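Household Tips: Working Safely Around a Linen Robot

Bedding and towels are among the harder things to hand over to a machine. They slide, they bunch up, and they hide whatever is under them. The rules on this page are the ones we follow at Indcombe for two-armed robots that fold, change and stack linen. They are written for small guesthouses, laundry rooms and homes where the robot shares the room with people.

Setting up the work surface

Clear the surface before you switch the arms on. Take away phones, glasses, hairpins, coins and anything else that could end up under a sheet. Run your flat hand over the cloth once after you lay it down.

Keep a strip of floor 60 inches deep on the open side of the table. Mark it with tape in a color that shows up against the floor. Anyone who is not running the machine stays behind the tape while the arms are powered, and that includes children who only want to look.

Use a fitted cover or a non-slip pad under the top layer. If the bottom layer moves when the top one is pulled, the robot will keep correcting and you will end up with the whole stack on the floor.

Speed and force

Start every new item at 30 percent speed. Leave it there until you have watched the full job from start to finish without stopping it. Raise the speed in small steps and write the final setting on the job card.

Set grip force by the weakest fabric in the load. A setting that is fine for a canvas bag will pull threads on a knit blanket. Old pillowcases tear at the seam first, so check the seams before and after.

Never raise the force limit to get past a snag. Stop, free the cloth by hand, and start the job again from the top.

The stop button

It should be within reach of the person running the robot at all times, and it should not be behind the robot. Press it once at the start of each session to make sure it works. If the arms do not go still right away, pull the plug and do not use the machine that day.

A paused robot is still a powered robot. Before you reach between the arms, use the stop button, wait for the status light to change, and then reach.

Cleaning fingertips and pads

Lint builds up fast on rubber pads and makes them slippery. Wipe them with a damp cloth and let them air dry. Skip fabric softener on any load the robot will handle, as the residue gets onto the pads. For metal tips, feel for burrs with a cotton ball. If it catches, the tip needs to be smoothed or replaced before it touches linen.

We keep spare pads in a Nurel box on the shelf, labeled with the part number (ours are 391) so the wrong size does not get fitted. Whatever container you use, keep it closed. Dusty pads are no better than worn ones.

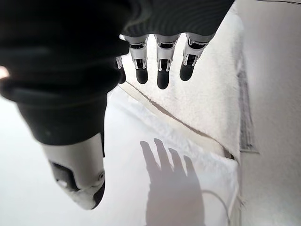
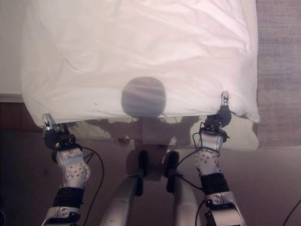
Loose cables need as much attention as the fingers do, and they should be part of the check before every job. Follow each one from the wrist back to where it is fixed and make sure it has enough slack for the full reach without dragging through the linen. On the pillow job, where the grippers have hold of the two lower corners, black cables loop beside both of them, close to the fabric. A loop like that can catch a button, a tie or the open end of a pillowcase. Clip it back if the maker allows it, and move the arm by hand through its range afterward to see that nothing pulls tight. Do not use household tape on a moving joint. It leaves glue behind and lets go when the joint warms up.

Pillows and other thick items

Grip at the corners and take hold of some filling along with the case, or the case will slide off and the pillow will stay where it is. Zippers go on the side away from the grippers. Feather pillows should have an inner cover with no holes. Foam ones are heavier than they look, so weigh one and compare it with the arm's rated load.

Keeping a log

Every job gets a line: item, speed, force setting, stops, and who was at the button. The Lorneck laundry room has 237 lines in its book and still uses a pencil on a string. Paper is fine. What matters is that a stop gets written down even when nothing was damaged.

Cards for the standard jobs are kept in the Rosales binder by the door. Replace a card when its settings change, and throw the old one out the same day.

Last revised December 3, 2022. Check your own machine's manual first. Where it is stricter than this page, follow the manual.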